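Equipment Working Group, minutes of the Monday meeting

Meeting opened at 9:10, ten minutes having gone to finding a room with chairs.

1. Previous minutes. Approved. The word "hopefully" was struck from item 4.

2. Davach hand-held gripper kit, trial review. Two suppliers have quoted. Drurkov offers the pair at 4,000 with cables and marker plates. Cikley also offers the pair at 4,000, and then charges 1,000 for what it calls onboarding – a phone call, as far as the group could establish. 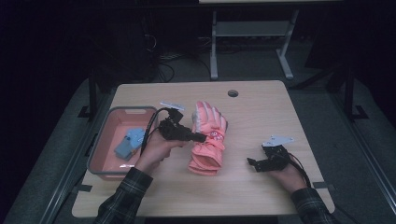 Cable routing took up most of the discussion. Operators want more slack and the supplier wants less, each side having put this in writing. The pink glove task was cited by both, with the cable from the left gripper running back past the hand and over the rim of the tray where the blue mitten lay. One member felt this was fine. Another asked for clips. Clips to be priced.

3. Finger wear. The Hinojosa site asked whether scuffed fingers count as damage under the rental terms. The terms say "reasonable use", then decline to define it for a further two pages. Agreed to record the state of the fingers at handover and again on return.

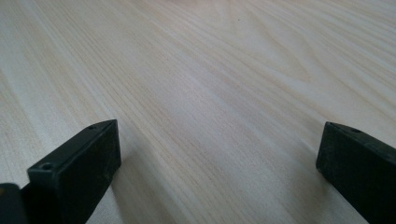 Item 3: gripper fingers open over the tabletop, scuffing on the inner faces.

Spare fingers are 100 a set. A request for six sets was reduced to two after a short silence.

4. Soft goods. Gloves and mittens stay on the task list for February. A proposal to add socks was deferred for lack of socks.

5. Actions. Ask Drurkov for clip prices. Ask Cikley what happens on the phone call. Return the Hinojosa form, this time signed.

6. Any other business. Parking, again. No decision.

Closed at 10:25.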